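Packaging and Materials, Unit 8: Folding Cartons and Foam Inserts
Course handout, Nimness Workshop Program

Read this before the August lab. You will need a bone folder, a steel rule, a knife with a fresh blade, and the Estov worksheet from Unit 7.

1. The carton blank

A folding carton starts flat. The blank is cut to outline first, then creased. Every panel that meets another panel needs a crease between them, and every glued or tucked joint needs a flap or tab. Mark your creases on the inside face in pencil. Cut the notches before you fold anything.

Work with two blanks in different colors if you can. It makes it much easier to tell a lid from a base when both are half folded. Keep the one you are not working on flat and to the back of the table.

An orange piece part way through folding, and a blue one still flat with its notched and tabbed edges:
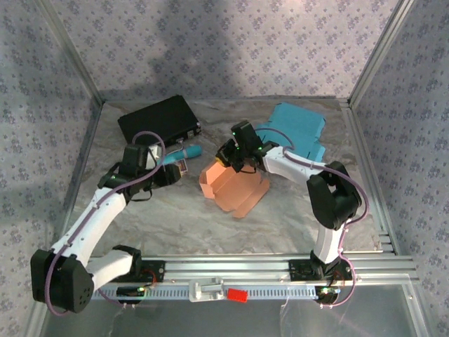 2. Folding sequence

Pre-break all creases to 90 degrees, then open the blank again. Fold the side walls, then the end walls, then the corner flaps. A carton that leans usually has one crease that was not broken fully. Open it up, go over that crease with the bone folder and start the sequence again. Do not force the last flap.

For the graded carton the board weight is 335 gsm. Grain runs parallel to the long side of the base. Write the grain direction on the blank before you cut it out, as it is hard to find afterward.

3. The foam insert

The insert holds the contents away from the carton wall. For this unit we use one plain rectangular block per carton. Measure the inside of the folded carton, not the blank. Cut the block slightly oversize in length and width so that it stays put by friction. Height should match the inside wall exactly.

Cut foam in several light passes. Pressing hard compresses the block and the cut face comes out curved. Stand the block on its end when you finish and look along the long sides for any bow.

Teal foam, plain faces with no printing, and a fine speckled texture: 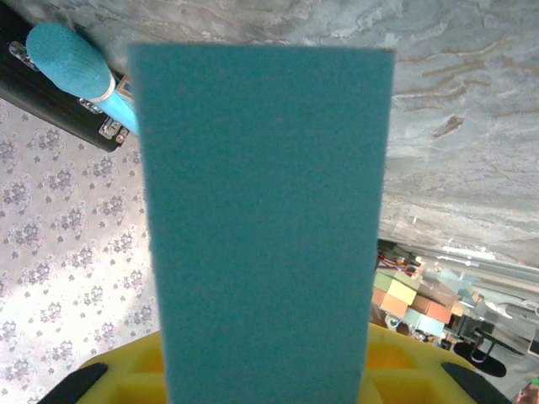

Rüegg disagrees with the oversize rule and would cut the block to the exact inside dimension, then line the carton with a strip of thin board if it turns out loose. A tight block, in that view, bulges the side walls and puts stress on the corner flaps. Either method is accepted in the lab. State which one you used.

4. To hand in

One folded carton with insert, unglued
Worksheet with inside dimensions before and after fitting
A flat tracing of the blank, creases shown as dashed lines

The unit is worth 16 points. Spare board is on the Grundau shelf, stock number 2860.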